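Projects > Skornex > FAQ

Skornex FAQ

What does Skornex do?
It's my little planner for cloth and other floppy stuff. You give it camera views, it picks a grasp and sends a path to the arm. I wrote the first version in November and I've been fiddling with it ever since!

Do I need a big training set?
Nope. I started with 94 demos and got something usable. The set I use now has 1,042, and the extra ones mostly helped with corners.

How fast does the control loop run?
20 times a second on my desktop. Perception is the slow part – the planner hardly notices.

Why does it mix up cloths that hang close together?
Overlap. When one cloth covers part of the next, the mask likes to swallow both. Turn on split_by_clip and it looks for the metal clips first, then works down from each one (much better, not perfect).
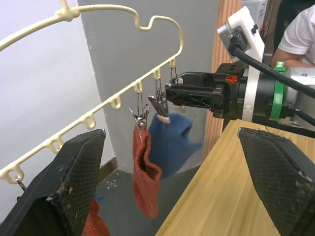

Red cloth partly covering the blue one, each on its own clip.

Can I use it with the Hasto driver?
Yes, but set the timeout to 1,000 ms or it'll drop the connection on long moves.

Related
Tóth grasp scoring, explained
Setting up wrist camera calibration
Notes from the Jonunstead meetup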